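Home | Kitchen | Desk & Office | Workshop | Search

Clearing a desk before the week starts

Take everything off first, then put back what you use daily. Pens go in a mesh cup, and small loose things go in a wire basket – one with a flat wooden bottom keeps clips from falling through. Books and a clipboard can lie flat to one side.

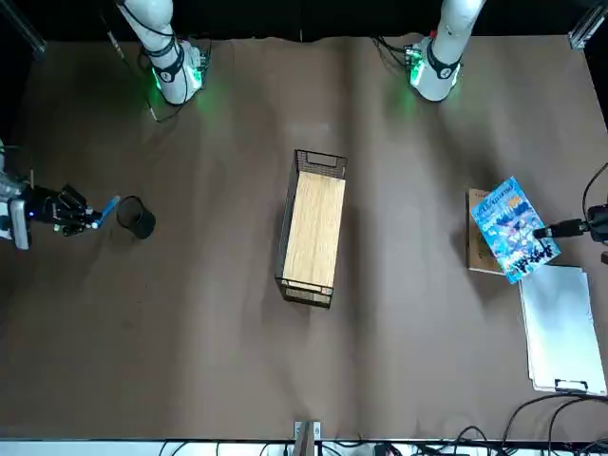 Noemi Gatti lines her basket with felt and empties it every April.

Wipe the table before anything goes back.

Related
Sorting a junk drawer
13 uses for a shoebox

We use cookies. Accept | Settings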